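Dec 5, 2024

Practice ran long again and my shoulder is toast, but I'm too wound up to sleep so I'm writing this at the kitchen table with a bag of peas on it.

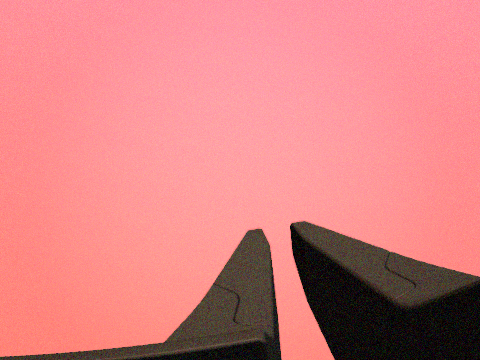 Anyway, Coach put me in the middle for the whole second half of practice! I haven't played middle since last March, when Geltine flattened us in straight sets and I hid in the van the whole ride home. Tonight I got two clean blocks on Mal-soon Moon, who hits harder than anyone in our league (she went to the Plondau camp over the summer and came back scary). She yelled "again!" across the net both times, and the third one went right off my forehead. Fair enough.

Serving is still a mess. I keep tossing the ball too far left and then chasing it — Coach had me do 16 in a row with no hitting, only tossing, while everybody else got water. My arm felt dumb but the last few were straight, I think.

Bukhari on Saturday. They beat us last time and their gym is freezing and the ceiling is so low you lose half your passes up there. Mom is driving, so I have to remember to tell her we leave at eight and the lot fills up fast.

Still need to wash my knee pads. And finish the history reading, ugh, which I haven't opened. Peas are melting on my sleeve, going to bed.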